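Mornum two-arm kit, second week notes

The evaluation unit from Mornum has been on the bench long enough for me to have opinions about it. The first post covered unpacking and mounting. I left out the software because I had not gotten through the install by then.

What you get for the money: two arms, two controllers, two parallel grippers, a wrist cable set, and a license for Trovov, their task editor. The list price does not include a table. Mornum quotes a rated payload of 5 kg per arm with nothing attached, so subtract the gripper and whatever bracket you use before planning anything heavy. My work is snack counter handling, and payload has not come up.

Calibration between the arms is the part I expected to fight with. The procedure has you touch both grippers to a shared set of points, and Trovov solves for the offset. The first attempt gave me a visible mismatch at the far side of the table. The second, with the points spread wider, was fine. The manual shows them bunched in the middle, and I would ignore that drawing.

The task set is a small snack counter: drinks on a tiered rack, candy and boxes on a stepped display, baked goods in baskets, a countertop oven at one end, and a serving tray in the center. Clear acrylic is hard on depth sensing, so I wanted plenty of it. The brown cloth cuts glare from the tabletop and gives the grippers something forgiving to land on.
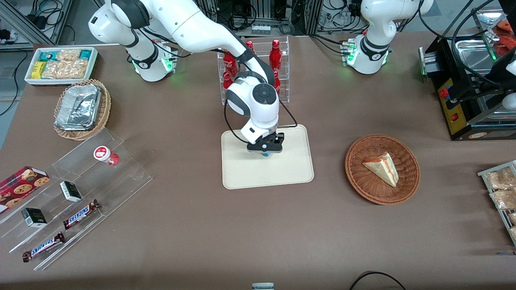
Right arm over the serving tray, small item in the gripper. Drinks rack behind, oven at right.

Gripper first. Two fingers, electric, force adjustable in the editor. The default force is too high for anything in a bag. I dropped it until the crackers stopped breaking, then saved it as a separate profile. Bottles need a third profile, since the default lets them rotate when the wrist turns quickly. Switching profiles in the middle of a task works, but there is a noticeable pause each time, and the log does not record which profile was active. I have reported that.

Cable routing is my main complaint. The wrist cable hangs in a loop, and when the arm reaches down low the loop comes down with it. Lodhi sells a clip-on guide that fits these links. Mornum should put one in the box.

Logged cycles as of 23rd September: 1,706, nearly 900 of them on the right arm alone. Protective stops have mostly come from my own waypoints being too close to the acrylic. Restarting after a stop takes one button press and a confirmation on screen.

Support has been decent. Bohdana Didenko at Brelside, the reseller, answered my calibration question the same day and sent a corrected points file — which is still missing from the download page.

Still to do: the oven door side, both arms on one tray, and a longer unattended run. I want 2,000 cycles on the same set of finger pads before I say anything about wear.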